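4. Toast, and the People Who Say They Eat It

4.1 The breakfast question

Every food diary study has a meal that misbehaves, and ours was breakfast. Lunch gave us little trouble. Dinner was overreported, as dinner usually is, with vegetables turning up on paper in quantities that the grocery receipts did not support. Breakfast was harder to pin down. Our 43 households in Tirkance were asked to write down what they ate in the morning and when, and a good many of them wrote "the usual." Pressed for detail, they wrote "toast." Pressed again, a few stopped returning our calls until the afternoon.

We had designed the diary with a line for each food and a box for the amount. The amount box assumed that people know how much they eat, an assumption we had already criticized in two earlier papers and then printed on the form anyway. For bread, the unit was the slice. It seemed safe. A slice is a slice, we reasoned, and the Grevis bakery, where most of the town buys its bread, has a machine that cuts every loaf the same way.

The trouble is that a good part of the town does not let the machine near the loaf. Older residents in particular buy it whole and cut it at home, and the home slice obeys no authority. One kitchen produced slices so thin that the toaster lost them. Another treated the heel as a separate food with its own name and did not report it under bread at all. When we asked this household to enter the heel as half a slice, we received a short note saying that it was worth more than that.

4.2 Plates as evidence

Because the slice had failed us, we turned to the plate. Loretta Benavides, who ran the kitchen interviews, noticed that people who could not say what they had eaten could nearly always say what they had eaten it from. Breakfast plates were remembered with real affection. They were small, often round, frequently the survivor of a set, and many respondents would not have dreamed of using them for dinner. One woman kept hers on a hook. A retired couple had one between them and took turns, an arrangement that they described as working very well and that their daughter described otherwise.

We therefore added a plate question in September, halfway through the study, in the full knowledge that reviewers dislike this. Respondents were asked which plate they used, how long they had owned it, and whether anybody else in the home was allowed to touch it. The last item began as a joke in a draft and was left in by accident. It was the best predictor we had. In homes where the breakfast plate belonged to one person, the diary entries were fuller, the times were more exact, and the word "usual" almost disappeared.

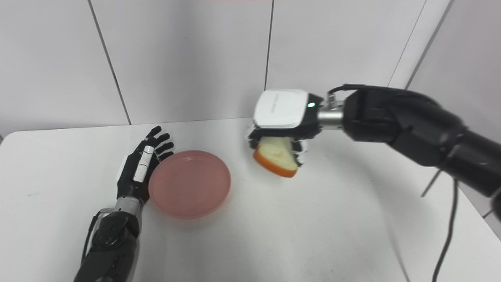

Figure 6. Bread and a round pink plate on a white tabletop.

It would be pleasant to claim that we had a theory ready for this. We had a spreadsheet. The theory came later, from Xiomara Mahmoud, who suggested that a private plate makes breakfast an event with a beginning and an end. Take the plate down, and the meal has started. Put it in the sink, and it has stopped. People without such a plate grazed. They ate over the counter, from the bag, or from whatever a child had left behind, and by evening they could no longer say whether any of this amounted to a meal. Several had decided that it did not and reported skipping breakfast on mornings when, by their own later account, they had eaten it twice.

4.3 Time of day

The diaries also asked for the hour. The printed form offered a window that closed at 10, on the grounds that whatever happens after that is a snack. Our respondents rejected this. A night baker at Grevis ate breakfast in midafternoon and was firm that it was breakfast, with toast and jam as proof. A schoolteacher ate hers at 6 in the morning and then again during the first long recess, and called the second one "finishing." We recoded both by hand. The codebook now has an entry for finishing, and we are told that another group has asked to borrow it.

Weekend mornings were set aside for separate treatment and then, when we saw them, for no treatment at all. Portions grew, hours drifted, and one household in the Escobedo district entered a single meal that ran from early morning until what the respondent called "the good part of the afternoon." Bread was present throughout.

4.4 What the slice can still tell us

None of this makes the slice useless. Compared within one home, over several mornings, it holds up rather well. A person who cuts thick tends to go on cutting thick, and a change in the number of slices from that hand means something even if the size of any one of them does not. The error comes when slices from different kitchens are added together, as we did in our pilot and as the regional survey does every year with every appearance of calm.

We recommend that future diaries ask for bread by weight where a scale is available and by household where it is not. We tried handing out scales. Ours were the Colimura model, small and cheap and easy to read, and most came back to us in excellent condition, several still sealed. Those who did use them began cutting more evenly within a few mornings, so that the scale measured chiefly the effect of having a scale. One respondent asked to keep his for letters.

The plate question stays in. It costs one line on the form and irritates few people, and it gets an answer from respondents who will not discuss toast under any other heading. Section 5 takes up butter, where the position is worse.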